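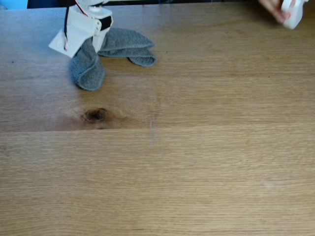 Figure 2. Light brown wooden tabletop, tan to honey, with fine grain and slightly darker streaks.

Home Issues Articles Authors Search Contact

4. What sellers call brown

I should say up front that I came to this part of the study with a strong opinion, and that the opinion didn't survive. I thought people selling a used table would reach for the name of a tree. Oak, pine, walnut, whatever they believed it was. I've sold two tables myself and both times I typed "oak" without a second thought (one of them was beech, as the buyer was kind enough to tell me at the door). So when Tirta Kwok and I sat down with the 225 listings we'd saved from Kustden, the local resale board in Valleck, I had more or less written this section in my head already.

What we found was a lot of food. Honey, caramel, toffee, butterscotch, milk coffee, toast. Tree names did turn up, and plenty of them, but they mostly lived in the title of the listing, where a buyer's search would catch them. Once sellers got down into the description and had room to talk, they switched to things you could eat or drink. One seller wrote "oak table" at the top and then, three lines later, "it's more of a graham cracker in real life." I love that sentence. It's doing two jobs at once. The first part gets the table found and the second part keeps somebody from driving across town for the wrong brown.

We ended up with a working list of 18 color words that more than one seller used for a wooden surface. I won't go through all of them, but a few behaved in ways worth talking about.

"Honey" was the one I kept coming back to. Sellers used it for pale tables and for fairly orange ones, and when we interviewed them they were surprised that anyone might see a problem with that. For most of them the word had less to do with how dark the wood was and a lot to do with warmth. A table could be light honey or dark honey, but there was no such thing as a gray honey. A surface like the one in Figure 2 is a good case to think with, as the tan and the honey sit side by side and the darker streaks pull your eye one way and then the other. Ask one person and they'll give you the lightest tone on it. Ask another and they'll average the whole thing out. We saw both habits over and over in the interviews, and I don't think either one is a mistake.

"Natural" gave us the most trouble. I had it down as a color word, and Tirta had it down as a word about finish, and we argued over it for most of an afternoon. The sellers weren't much help, to be fair to both of us. Some used it to mean pale. Some used it to mean that they hadn't stained the table, and a couple of those tables were so dark that I went back and checked I had the right listing open. One man told us that natural meant "not painted by my sister," and we've left him out of the coding. In the end we kept "natural" on the list but marked it as mixed, and the comparisons in Section 5 are run both with it and without it.

"Brown" hardly showed up on its own. This bothered me, seeing that nearly every table we looked at was some kind of brown. When we raised it in the interviews, people said the word sounded cheap, or sad, or like a thing you'd say about a couch. They were happy to use it with a helper, though — light brown, warm brown, reddish brown — and the helper seemed to be what made it okay. Teoh, the older furniture exchange we used for background reading, went through a stretch of asking sellers to pick from a fixed color menu, and "brown" was sitting right there on it. I'd have liked to compare the two boards properly, but the old Teoh pages weren't complete enough for us to do it fairly, so I'm only mentioning it.

4.1 Grain and streaks

Grain got described far less than color, and I'd guess that's partly a matter of vocabulary. Most of us have a big box of color words and a very small box of grain words. Sellers said "nice grain," "lots of grain," "you can see the grain," and then they moved on to whether the legs come off. Hardly anyone said which way it ran. I asked about this in the interviews, maybe a little too eagerly, and the usual response was a pause and then a trip across the room to look.

Streaks were another story. People did write about streaks, and they wrote about them as if they were owning up to something. "Has some darker lines, that's just the wood." "Streaky in places but it's meant to be." The wording was close to how the same sellers talked about scratches and cup rings, often in the same sentence, and it took Tirta and me a while to settle on how to code it. A streak in the wood isn't damage. A seller who apologizes for it is clearly worried that a buyer will think so. We coded these as defensive mentions, a label I'm not crazy about, and kept them apart from the actual damage reports.

The 70 sellers who agreed to talk with us were split on whether streaks helped or hurt. A few had strong feelings. One woman had turned down a table from Rovureck, the big showroom out by the highway, on the grounds that the top was too even and looked to her like a printed picture of wood. Another had chosen hers for exactly that evenness and was now selling it to get one even plainer. Neither of them had mentioned streaks in their listings at all, so if we'd worked only from the written text we would have missed both.

4.2 A note on light

I need to own up to a weakness here. We can't say how much of the color language came from the tables and how much came from the lamps. Sellers wrote their descriptions in their own kitchens and dining rooms, at whatever hour they had free, and a tan surface under a yellow bulb can go a long way toward caramel. We asked people when they had written their listings and most of them couldn't remember. Some thought it had been in the evening, after dinner, with the dishes pushed to one side.

We did a small check by going back to a handful of sellers and asking them to name the color again in daylight. Most stuck with their first word. The ones who changed it nearly always moved toward something paler, and one moved from toffee to "oatmeal, I guess, now that you've made me look at it." That was too few people to build anything on, and they may have felt we were fishing for a different answer. A proper version would have the same person name the same table under several kinds of light, with enough days in between for the first word to fade. We didn't have the time for it this round, and the buyer interviews in the next section have the same gap.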